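Project report: Surface protection and layout for a small-box packing table
Imre Virág and Sibusiso Hendricks
Supervisor: Ildikó Kerekes
September 13, 2023

1. Purpose

The project looked at the table covering used when small lidded boxes are inspected, closed and wrapped. The original surface is a bare white tabletop. It marks easily, and boxes with hard lower edges slide on it when the lid is lifted. We were asked to choose a covering that is cheap, can be replaced within one teaching session and does not shed fibres onto the goods.

The work did not cover outer cartons, labels or transport.

2. Coverings compared

Three coverings were tried: kraft paper from a roll, a thin cork sheet and a ribbed rubber mat. The kraft paper was bought from Skolleck. The cork and the rubber were left over from the Oltedora project and had been stored flat.

Each covering was laid on the same table and used for 60 openings and closings of a lidded box. After each set the surface and the underside of the box were checked under a desk lamp. Kristóf Szabó did the checking and was not told which covering had been used.

Kraft paper: light creasing near the place where the box stood. No residue on the box. One small tear at the front edge, made while the sheet was being taped.
Cork: good grip, but crumbs were found on the underside of the box in 11 of the checks.
Rubber: best grip of the three. It left a faint grey line on a pale box and had a strong smell when new.

Cork was ruled out on the crumbs. Rubber was ruled out for pale goods and kept as a possible choice for dark ones. Kraft paper was taken forward.

3. Fixing and size

The first sheet was cut 600 mm wide. This proved too narrow, as a box turned at an angle hung over the side and its corner scratched the table. The second sheet was cut to cover most of the tabletop, and all later work was done on it.

Tape along the full length of each side gave a flat surface but took too long to remove. Short strips at the corners held well enough. The roll has a natural curl, so the sheet should be laid curl side down and left under a weight overnight.

4. Position of the box

Boxes were first placed in the middle of the sheet and square to the front edge. Opening was simple, but there was no clear area left on either side for the contents or the wrapping. 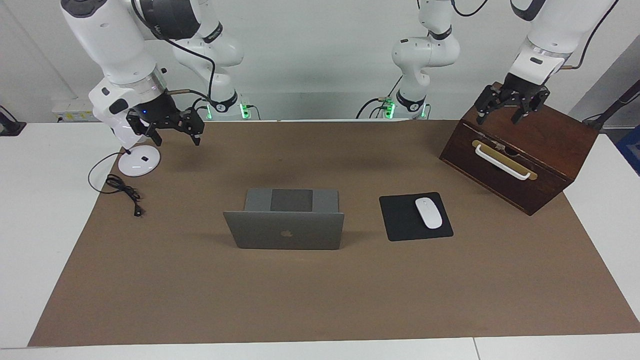
Moving the box to the right end of the sheet leaves one long clear area in place of two short ones. Turning it at an angle to the front edge also makes the front face easier to inspect without lifting the box. We adopted both changes. The lid must still be reachable along its rear edge, so nothing should be stacked behind the box.

The dark wooden box was the hardest to inspect, as fine scratches hardly show on it. The brown paper gives poor contrast with dark wood. A pale covering would help here, though Torquil Paterson pointed out that white paper shows every mark and would be changed more often than it needs to be.

5. Remaining work

The grip of the kraft paper was judged by hand only. A pull test with a spring balance is planned, using the set that Pleltenico has agreed to lend. We also want to repeat the checks with a heavier paper. The offcuts from the first sheet have been kept for this and are in the drawer marked Takács.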